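Putting Green Drainage at the Femside Course: Project Report

1. Background

The Femside course was laid out on heavy clay beside the Stanura creek. Two of its greens, the second and the eleventh, hold water after rain and are often closed into the afternoon. The club asked our group to compare how fast these greens drain and to suggest a repair that would not change their shape.

2. Method

We used a double-ring infiltrometer on both greens. Each test ran for 30 minutes after the soil had been wetted to a steady state. Readings were taken near the front, the center and the back, and every position was tested twice. Soil cores were pulled at the same points and split by hand to measure the thatch layer and the depth of the sand cap.

Hole locations were moved to the far side of the green during testing. The mowing schedule was left as it was.

3. Results

The eleventh green drained evenly from front to back. Its sand cap was thin but unbroken, and the thatch was within the range given in our course notes. The second green was uneven. Water moved well at the back and very slowly at the front, where the cores showed a dark, compacted band just under the thatch. The cap was missing at the front left – probably lost when the bunker was rebuilt.
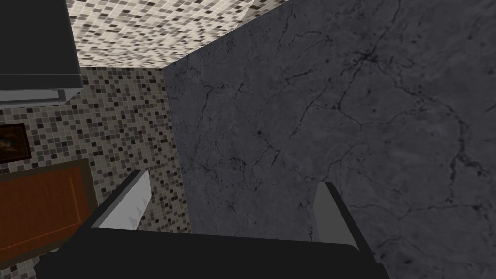
4. Discussion

The two greens need different work. Deep-tine aeration followed by sand topdressing should be enough for the eleventh. On the second, aeration alone would only open holes into clay, so we recommend lifting the turf at the front and placing a short drain toward the Olatunji ditch.

Both greens are planted with the Vornia bentgrass mix, so turf type does not explain the difference. Shade was not measured – a weakness of the study, as the second green sits close to a line of spruce.

5. Further Work

The tests should be repeated in January, when the water table is higher.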